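Bedroom textiles: sorting, folding and putting away

The March changeover of bedding and clothing is now under way in the Gestatum flats, and the housekeeping notes have been revised to match. The revision covers bedspreads, blankets, rolled bedding and everyday clothing that is sorted on the bed. Kitchen linen and towels stay under the old notes until the next issue.

Scope and order of work

Each bedroom is done as a single job, from the bed outwards. The bedspread stays on while clothing is sorted, so that the mattress and sheets are covered and there is one flat surface to work on. Large items go to the head of the bed or against the wall. The half nearest the open side of the room is kept for whatever is being folded.

Items are dealt with in the following order: trousers and skirts, then shirts and knitwear, then blankets, then spare bedding. Trousers come first as they need the most length, and the free area shrinks as the folded piles build up. A single bed will take 14 folded garments in two stacks before the stacks begin to lean. Past that point, move the finished stacks to the shelf before carrying on.

Trousers with an elastic waist

Elastic waists do not fold in the same way as a fixed waistband. The gathered fabric pulls the top of the garment narrower than the hips, and if the legs are simply brought together the crease runs off at an angle. The revised method is as follows.

Lay the trousers on the bedspread at full length, diagonally if the bed is narrow, with the waistband towards you. Bring both ends of the drawstring to the front and leave them untied. Smooth from the waistband down to the hems with the flat of the hand. Fold one leg over the other, matching the hems first and the waist second. Fold in 3 from the hem upwards, finishing with the waistband on the outside, and tuck the drawstring under the last fold.

Light colours such as beige show dust from the underside of a shelf, so these go in the middle of a stack.
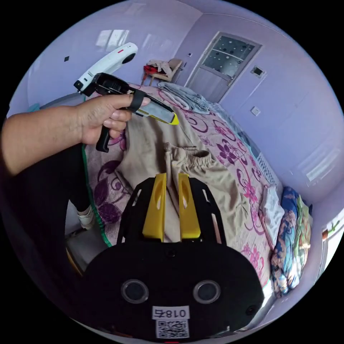
Blankets and rolled bedding

Blankets are folded flat and left near the head of the bed. Fold lengthways first, then across, until the blanket is no wider than a pillow. The closed edge should face the room, as this makes it easier to pick up the whole blanket without catching a single layer. Plain blankets and patterned ones are stored on the same shelf and need not be separated.

Spare bedding may be rolled where shelf depth is under the Demel standard. A roll holds its shape better if it is started from the shorter side and kept under light tension throughout. Rolls are placed against the wall, seam down. They should not be left there for more than 2 nights in rooms with a radiator on the same wall, and the radiator valve should be turned down while any bedding is resting near it. Several residents have asked whether a roll can touch the ribs if the heating is off. It can during sorting, but not as storage.

White cloths and pillow covers are folded separately and kept to the wall side until everything else has been put away. They go on top of the last stack.

Bedspreads

Patterned bedspreads hide small marks, and large floral prints hide them best of all. Check the surface by touch as well as by eye before the bedspread is folded or left in place for another month. Turn back the lower corner and inspect the reverse, where the print is usually paler. Bedspreads that pass are straightened from the foot of the bed, with an equal drop on each open side.

Labels and shelf space

Dendano shelf labels remain in use. The old Kohlhase labels lose their grip on painted wood and should be replaced when a shelf is next emptied — there is no need to empty a shelf only for this. A new box of 1,000 labels is in the linen store, on the left as you go in. Write the room number first, then the item, in capitals. Clothing shelves carry the room number only.

Please send corrections to the folding notes to the housekeeping desk before noon, so that they can go into the next printed copy. The section on curtains is still being rewritten and will follow separately.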